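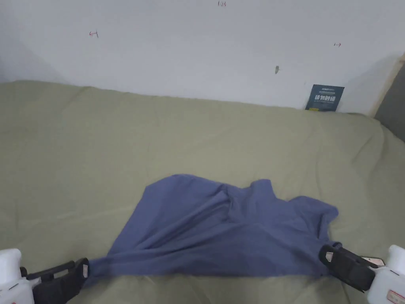
Luana Fagundes wants the fold started from the hem, with both bottom corners in hand before anything else moves. Her argument is that once you hold the corners you know where the rest of the shirt is, even when the collar end is still in a heap. I had been starting from the shoulders. Tried it her way for the whole session.

April 30, 2020. Folding, soft shirts, on the bed.

Olive sheet again. The blue shirt shows up well on it, edges and creases both. Keep this sheet for the pale colors and find something lighter for the dark ones.

Order that worked best today:
Spread the shirt as it comes, no smoothing first.
Take the two lower corners.
Pull them apart until the hem stops sagging.
Lift a little, shake once, lay it back down toward the wall.
Then the sleeves, then in half.

Pulling too hard on one corner twists it to a point and sends long creases up across the body. They don't come out with the shake. Let go, pat flat, take a wider pinch. Half an inch more cloth was enough on most shirts.

The collar end is still the slow part. It rolls under itself and the top edge goes wavy, so the half fold comes out crooked. Anselmo tried weighting the neck with a book. It held, but getting the book out again spoiled the fold, so we dropped that.

Did 40 shirts before lunch. Stack height was better than in the last batch, but the thin cotton ones slid off the top twice. Thick ones go on top from now on.

To do:
Ask Rosimeire if the Bastos shelf is free, the stack is too deep for the one in the hall.
Wash the sheet, there is lint all over the middle.
Try the long sleeves hem first too. Zuleica thinks they will need the sleeves crossed before the corners are picked up.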